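Dovden Backup Guide
Section 4: Making Your First Phone Backup

102 shares | 8 comments

Updated January 28, 2023

By now you should have Dovden installed on your computer and the little green shield showing in the corner of the screen. If so, the fun part starts now! Once you've made one full backup, every one after it is much quicker, and you can go back to any saved point you like.

What you need before you start

- The phone, charged to at least half
- The cable that came with the phone (many cheaper cables only carry power, and Dovden can't see a phone through one of those)
- Your Dovden passphrase from Section 2
- Enough free space on the drive you picked in Section 3

Note: If you moved over from Zidine, your old archives open fine in Dovden. Leave them in their original folder for now. Section 7 covers bringing them in.

Connecting the phone

1. Unlock the phone and leave it on the home screen.

2. Plug the cable into the phone, then straight into the computer. Skip the hub for this first run.

3. When the phone asks whether to trust this computer, tap Allow and enter your screen code.

4. In Dovden, click Devices. Your phone shows up with its name and a gray dot. Wait for the dot to turn green.

5. Click the phone's name once to open its page.

If the dot stays gray, unplug the cable, restart the phone and go back to step 1. That clears it up most of the time. If you get error 234, the phone locked itself during the handshake. Unlock it and click Retry.
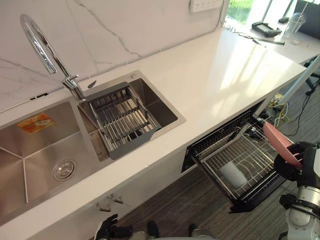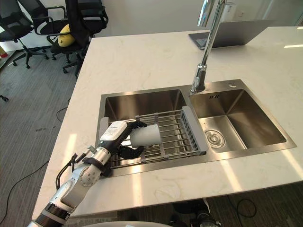
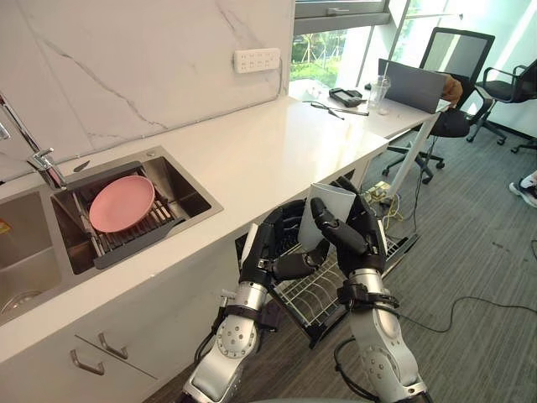
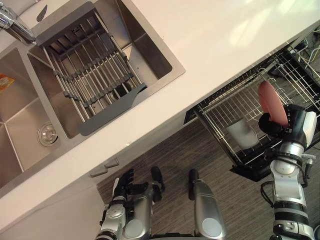 Reading time: 8 minutes

Choosing what to save

6. On the phone's page, click New Backup. You'll see a list with Contacts, Messages, Photos, Call History, Notes and App Data, all checked.

7. Uncheck anything you don't want. We love leaving everything on for the first backup (you can trim later, and it's so nice to know it's all there), but Photos can take a long while on a full phone.

8. Under Location, check that the drive shown is the one you set up in Section 3.

9. Turn on Encrypt. Type your passphrase twice.

CAUTION: Dovden doesn't keep a copy of your passphrase, and our support desk can't reset it. Write it down and put it somewhere safe before you go on. A lost passphrase means a lost backup.

10. Click Start.

While it runs

The bar at the top shows the current category, and the smaller bar under it shows the whole job. You can keep using the computer as usual. Please leave the phone alone, though. An incoming call is fine, but opening the camera or installing an app can pause the transfer.

On our test phone, with more than 158 albums of photos, the whole-job bar sat still for a good stretch and then jumped ahead. Yours may do the same. As long as the small phone icon is blinking, Dovden is working.

CAUTION: Don't pull the cable while the icon is blinking. If it comes loose by accident, plug it back in and click Resume within the hour. After that you'll need to start the category over.

Checking the backup

11. When the bar turns solid green, click Verify. Dovden reads back every file and compares it with the phone.

12. Open the Browse tab and look at a few things you know well, such as a recent message or a favorite photo. They should open right inside Dovden. (This is our favorite screen in the whole program, and search is really fast!)

13. Click Eject, wait for the chime, and unplug the phone.

Note: Verify may list a few files as Skipped. These are usually temporary files that the phone changed during the backup. If you see a photo or message in that list, run Verify again with the phone unlocked.

Using the Wultari dock

If you have the Wultari dock, set the phone in it at step 2 and press the side button until the ring lights up. Everything else is the same. Docks on firmware older than the July release need an update first: open Devices, right-click the dock and choose Update.

Next: Section 5, Scheduling Automatic Backups

Share this page | 8 comments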